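Rokitz equipment planning set, README

Last edited 18/11/2021

What this folder is for

We keep this folder so that the next group setting up a tabletop manipulation station can budget for it without starting from zero. It holds the parts sheet, the spending plan, the quote requests and a small set of wrist camera pictures from the work itself. It doesn't hold training data. For that, see the Meten recordings, which have their own card.

Files

budget.csv: one line per item, 183 lines. Columns are item, supplier, unit price, quantity, lead time in days, needed by, status.
props.csv: groceries, bags, baskets, shelving and anything else the arms handle or work next to. These used to be lines in the main budget and were always forgotten.
quotes/: requests and replies, one text file per supplier.
wrist/: the pictures shown further down.

How to read the budget

Prices are before tax and shipping. The status column takes four values: open, quoted, ordered, received. An item marked "quoted" has a price that was good for 90 days from the date in the quote file, so check that date before you copy the number into a new plan.

Arms and grippers are listed as separate lines even when the supplier sells them as a set. Nugroho quoted them together, Vadetetti quoted them apart, and the two totals can't be compared unless you split them first.

The work being budgeted

The tasks are light household handling: picking up snack packaging at a shelf, holding a bag by its handle, working next to baskets of produce. Loads are small. What drives the cost is reach, finger shape and the condition of the wrist cameras.
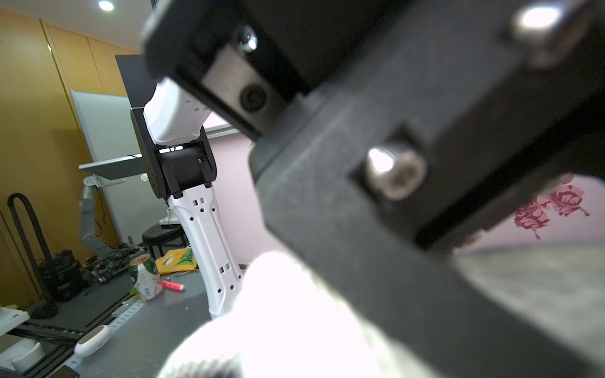
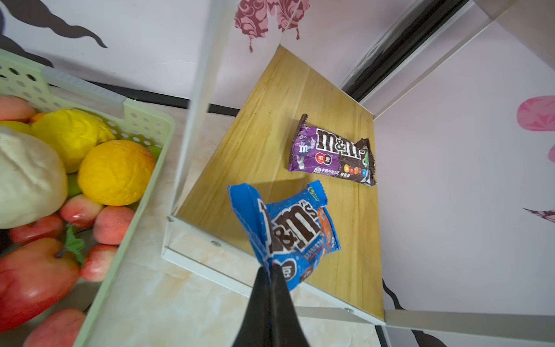
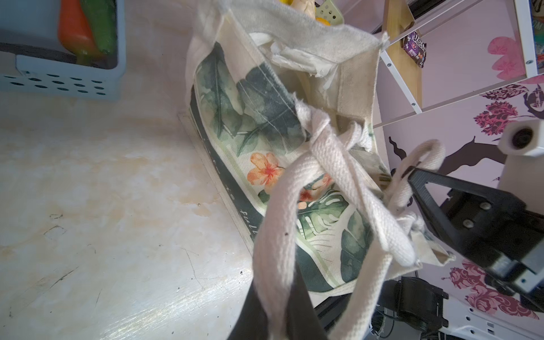

Planning notes

Plan for 2 spare sets of fingers per arm. Put them on the first order. Lead time on fingers alone was 16 days, and a station with a cracked finger does nothing for that whole time.

Wrist cameras are cheap next to the arms, but the cables are the part that wears. Buy the camera and two cables as one line. Strain relief clips go in the same line.

Soft packaging has to be replaced often. Treat it as a monthly cost, not a one-time purchase. Artificial produce lasts much longer and can be bought once. Bags with cloth handles sit somewhere in between.

Leave room in the plan for mounting hardware: rail, brackets, screws, a monitor arm if the desk is short on space. Each of these is a small amount and together they came to more than the shelving did.

Furniture is a separate approval in most places. Ask early who signs for it.

Known gaps

Power and network costs are missing because our building pays for them. Staff time is missing too. The supplier column is blank for items bought in local shops, and the receipts for those have not been scanned. Prices for replacement motors are estimates until Vadetetti sends the new list in February.

Changes

Send corrections as an edit to budget.csv with a short note in the status column. Please don't delete old lines. Set the quantity to 0 so the history stays readable.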